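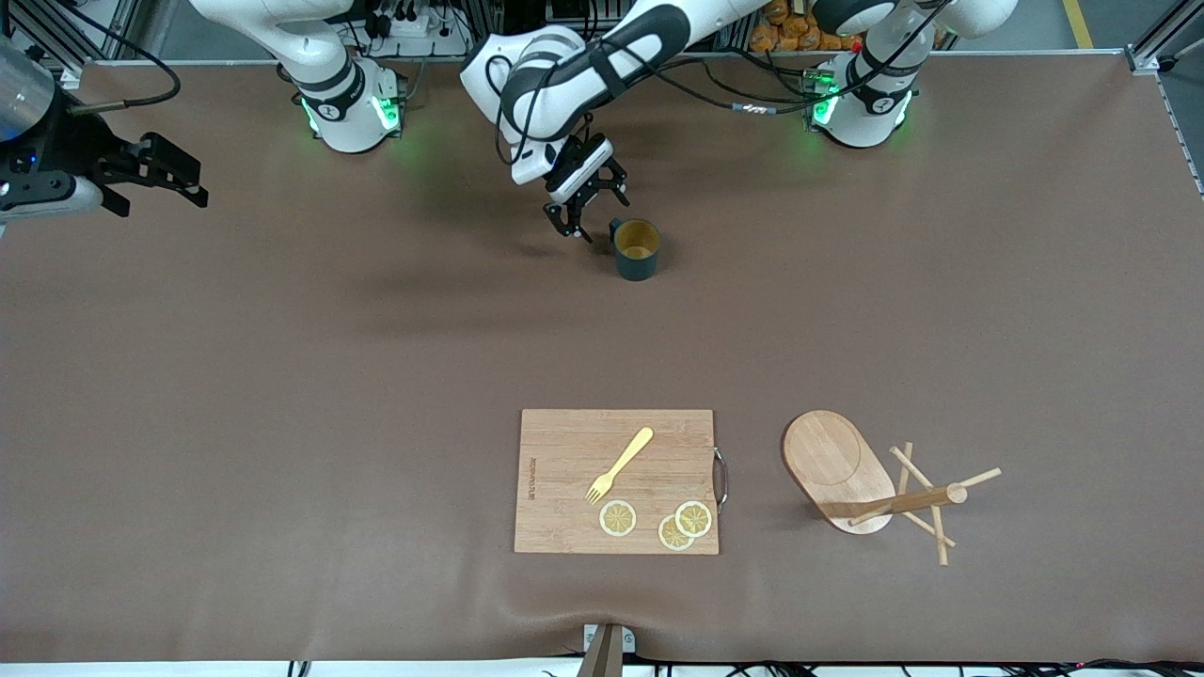

Photo: Vignesh Rai / Pudmont

Minutes of the equipment meeting, 20 October 2020

1. Grippers. The present two-finger grippers stay in use for the kitchen tasks. Pichler offers 2 spare sets of fingers for 1239 euros. Approved.

2. Table covering. A second cloth was asked for, in the same brown. Limit 175 euros. Approved.

3. Third arm. The quotation from Plamusitz was discussed. Transport to Puststead is more than 1785 euros and was not in the September budget. Postponed.

4. Actions. V. Rai orders the fingers and asks Plamusitz for a new transport price before the next meeting.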